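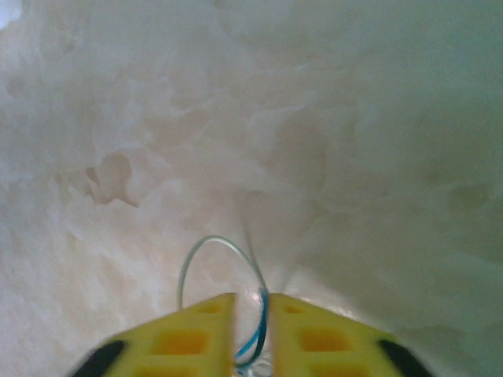 Folds and creases, up close.

Nine years of bad sleep and it was the duvet. Well, partly the duvet.

Yaneth Usuga runs Ferkness, a bedding repair shop down a side street in Betancur. Two rooms, one kettle, a queue by 9 most mornings in September when everyone drags the winter stuff out of the cupboard and finds it's gone flat. She hates the word tog. "People buy a number. Then they boil."

Her advice, quickly, as she was sewing the whole time. Air it before you wash it. Wash it less than you think. Dry it for twice as long as seems sane, and shake it every half hour or the filling clumps in the corners. Never store it in plastic. Cotton bag, top shelf, done.

And thread count? She laughed. Past 400 you're mostly paying for the label, she reckons, and her own sheets are 320. Washed soft, mended at the hem, older then her son.

I took mine in, a sad thing from Flerix with a split seam. She turned it over, sniffed it, gave me a look. Ready in a week. Cash only, and bring your own bag.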